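Keeping a house running through a curfew or movement restriction

Filed under: Household, Water and power, Security notices

These notes cover a restriction of one to seven days, declared by a state government or enforced by police at junctions, with residents told to stay indoors for part or all of the day. They were first put together for tenants of the Grarnix estate and have been revised twice, most recently in May after the election run-off. Legal questions are not covered here.

Read the notice first

Restrictions differ. Get the text of the order and note four items: the start time, the end time, the local government areas named, and the categories exempted. Copy these onto paper and fix the sheet inside the front door. Forwarded voice messages usually give the start time correctly and the end time wrongly.

A night curfew needs very little preparation beyond an early market run. A 24-hour curfew is a storage problem, and the rest of this page assumes one.

Water

Estimate use before filling anything. Read the level in the tank at 6 a.m. on an ordinary day and again at 6 a.m. the next day, with the pump switched off in between. Our own household uses 52 liters a day for cooking, drinking, dishes and bucket baths when laundry is suspended. Seven days comes to 364 liters. A full 2,000-liter overhead tank covers that easily, provided the house does not share it. In a compound where several flats draw from one tank, work out the combined figure and agree on it in advance.

Drinking water should be kept apart from the tank supply in closed containers. Fill them to the neck, cap them, and write the month on the cap. Store them off the floor and away from kerosene or gasoline.

If the borehole pump runs only on the generator, fill the tank on the first evening and leave the pump alone until the level falls to one third. Topping up every morning burns fuel for a small gain.

Power

Most generator fuel is wasted at low load. Run the set in fixed blocks – two hours in the morning and three in the evening is a workable pattern – and put every charging job in those blocks. The freezer should be on for the whole of each block and stay closed between them. A full freezer holds its temperature longer than a half-empty one, so fill gaps with bottles of water, leaving space at the top for expansion.

On inverter systems, switch off the circuits that are not needed at the distribution board. The older Gornuren units keep drawing a small standby current with the output off; the isolator at the battery side stops this. Check the electrolyte in flooded batteries before the restriction begins. Distilled water is hard to find once the shops have closed.

Never store gasoline indoors. Keep it in approved metal or marked plastic containers, in shade, outside and downwind of the generator.

Cooking gas

Weigh the cylinder on a bathroom scale and subtract the tare weight stamped on the collar. What remains is gas. Write the figure and the month on masking tape and stick it to the cylinder, then weigh again after a week of normal cooking. Two readings give a weekly rate, and that rate is good enough for planning.

Beans take the most gas of any common dish. Soak them overnight, change the water and use a pressure cooker if the gasket is sound. 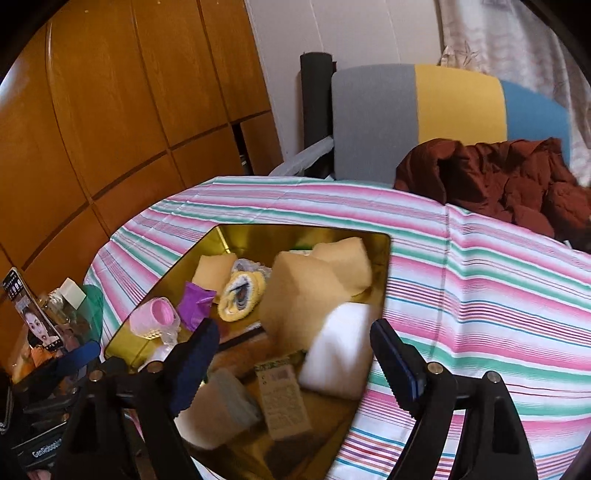
Morenike Olatunji wrote in to say that the order of work above is wrong for anyone living near a junction where police set up a checkpoint. In her street the barrier went across at 4 p.m., two hours before the time in the notice, and the gas seller was on the far side of it. She now deals with gas and fuel on the day the rumor starts and leaves water for last, as the tank can be filled from inside the compound.

Her point is accepted. Households within sight of a regular checkpoint should treat the published start time as unreliable and finish all outside errands by noon.

Food

Buy for the number of days announced plus two. Extensions are common and are often announced late in the evening. Staples should be what the household already eats. Garri, rice, dry beans, palm oil, dried fish and onions all keep without refrigeration. Tomatoes do not, but they can be boiled down to a thick paste and covered with a layer of oil, and the paste will keep in the refrigerator for several days.

Eat fresh items first, refrigerated items second and frozen items third. Canned goods stay on the shelf until the end.

Smoke and tear gas

Houses close to a protest route may get tear gas indoors even when the street itself is quiet. Close windows and louvers on the side facing the road. Roll damp towels against the bottom of doors. Turn off any fan that pulls air from outside. Once the air outside has cleared, open both sides of the house and ventilate well.

Wipe hard surfaces with soap and cool water, working from the top down. Wash exposed clothing separately. Hot water releases residue from fabric back into the air, so the first wash should be cold. Discard uncovered food.

Louver blades often fail to close fully because the clips have bent. A Hekgate replacement clip fits the common frame; squeeze the old one gently with pliers if no spare is on hand.

Gate and documents

– Oil the gate bolt and padlock. A padlock that sticks in dry weather will jam after rain.
– Keep one bag by the bedroom door with identity cards, prescriptions, a flashlight and small cash.
– Anyone with an exemption (medical staff, utility workers) should carry the original letter and leave a copy at home.
– Agree on one phone call time per day with relatives elsewhere. We use 8 p.m.
– Move the car inside the compound and disconnect the battery if it will stand for more than a week.

Afterward

Restock gas and fuel first, as prices tend to settle later than supply does. Drain and rinse any drinking containers that were opened. Note what ran out and on which day, and keep the note with the next month's shopping list.

Corrections to the battery section came from Lawal Nwankwo. Further corrections can be left with Nneka Nnaji at the estate office.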